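The Slow Hands at the Next Table

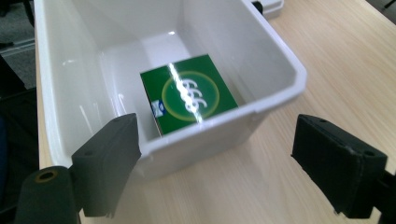

I pack orders for a living, and since April I've shared the room with a machine that is learning to do it too. I work at a small fulfillment place in Trurerville, soaps and teas and vitamins mostly, the kind of stuff people reorder at eleven at night. My bosses at Rezaei bought into a picking system called Ovex, and everybody had an opinion before it was even plugged in. Mine was that it would never get past the shiny stuff. Give it one green box on the floor of a glossy white bin, with a big streak of glare running right across the logo, and a person doesn't even slow down. You just grab it. For those two black fingers that's a whole project — where's the edge, how wide to open, how to get down past the rim without bumping it. I used to watch it on my breaks and feel pretty good about my job security.

I feel less smug now, but I'm also less scared, and I've been trying to work out how both of those can be true.

First, the numbers, because people always ask. On a good shift I pick 300 items before lunch if the totes come down the line in a sensible order (they don't). When Ovex started it was doing 50 in the same stretch, with somebody standing next to it the whole time. It's a lot better than that today. It's also still slower than me, and I'm not even the fast one. The fast one on our crew once did 1,008 in a single shift during the holiday rush and then slept through her own birthday dinner.

And that's sort of my point! When we talk about robots at work we talk like the job is the number. Management does it, the news does it, and we do it ourselves in the break room. But go look at what actually fills the day. A carton comes in crushed and you have to decide if the customer will care. Two teas have nearly the same packaging and one of them has caffeine in it. The new kid is taping boxes in a way that's going to wreck his wrist by Thanksgiving and you go over and show him how to hold the gun. None of it gets scanned.

What worries me is that the machine will get the easy part, and the easy part was how we rested. I don't think the people upstairs have thought about this much. A run of plain little boxes, same size, same bin, is boring, sure, but it's the good kind of boring. You can talk. You can think about what to make for supper. Now those runs go to Ovex, and what comes to my table is everything it can't handle: floppy bags, glass, anything with a loose lid, the returns that smell weird. So every item I touch is a problem item. I go home more tired than I did a year ago, and on paper I'm picking less.

When I brought that up at a meeting I got a nice answer about how we'd all been "freed up for higher-value work." Okay. Then pay higher value for it! Our raise this year came to 20 cents an hour. I like my supervisor and I don't think he wrote that line himself, but he did have to say it out loud with a straight face.

My cousin works at the Futcombe warehouse, which got the same kind of system before we did, and they handled it differently. The pickers there take turns. You spend part of the shift on the hard stuff, then part of it training the machine or clearing its mistakes, then you get a stretch of the easy runs back, on purpose, even though the machine could do them. Roughly half the crew didn't want the training shifts at first and now people trade snacks to get them. It costs the company a little speed. They still ship on time.

I'd take that deal tomorrow. I don't want the thing unplugged — my shoulders have been at this a long while, and if it wants to lift cases of shampoo I'll hold the door for it. I'd just like somebody to ask us which parts to give away. We know which parts hurt. We also know which ones we'd miss, and I bet they'd be surprised by the list. Mine has the little boxes on it, pretty close to the top.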